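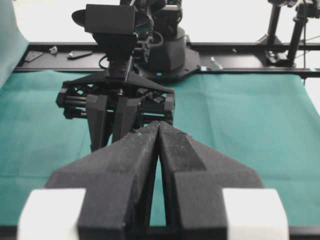 Two grippers face to face over a green surface.

How to follow a defense bill through Congress without losing your mind

I started doing this in December, when a friend asked me whether the troop cap everybody was arguing about had passed. I had no idea! I'd read six articles and still couldn't tell her. So I taught myself to look it up, and it's easier than I expected (mostly).

First, get the bill number. News stories love to skip it, so I search the nickname plus the word "bill" and grab whatever starts with H.R. or S. Write it down. Trust me on this one, I once spent a whole evening reading a version from the previous Congress.

Next, go to the Congress website and type the number in. Make sure you've picked the right Congress from the drop-down, then open the Actions tab. Read it from the bottom up and you get the story in order: introduced, sent to committee, marked up, reported, and so on. Plenty of bills stop at step 2 and just sit there.

Now the text. Defense bills are enormous, and the one I was reading had a section 1407, so please don't start on page one. Open the full text, hit Ctrl+F and try a few words. "Afghanistan" gave me way too many hits, but "limitation on" took me right where I wanted to go. Watch for "sense of Congress" while you're in there. It means the members are stating an opinion, and it doesn't force anyone to do anything.

Then check the amendments, which have their own tab. The thing you care about might have been added on the floor or taken out again, and the House and Senate versions can be miles apart until they're worked out together.

One more thing: authorizing isn't the same as paying. The money comes in a separate appropriations bill, so you'll want to look that one up too. All 100 senators get a vote on both if they reach the floor, and you can see how yours voted under roll call votes.

Last updated May 2019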